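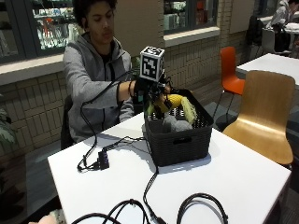 Print | E-mail

Open day at Haltia

I took two trains to see the future of work, and the future of work was putting away a plush corn cob. Evelien Peeters, our guide, called this a demonstration. You wear the glove, you do the job, and the robot gets to study your homework.
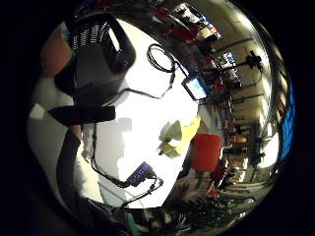
She wants 400 goes at the basket before August. I asked whether anyone gets bored around number 30. "The robot doesn't," she said, and moved us along to the coffee.
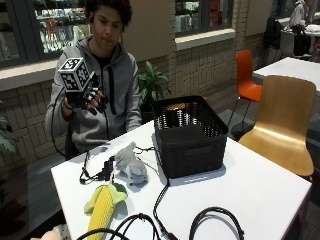

My turn

Tuulikki Ikonen strapped me in and told me to slow down. I was already slow. My corn went in sideways and she kept the recording, which I found generous.
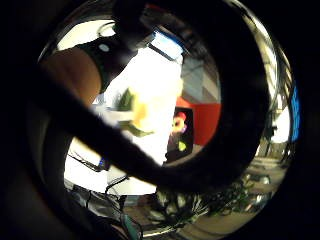
Basket practice at Haltia, glove view.

Shares: 30 | Comments (0)
Search this site...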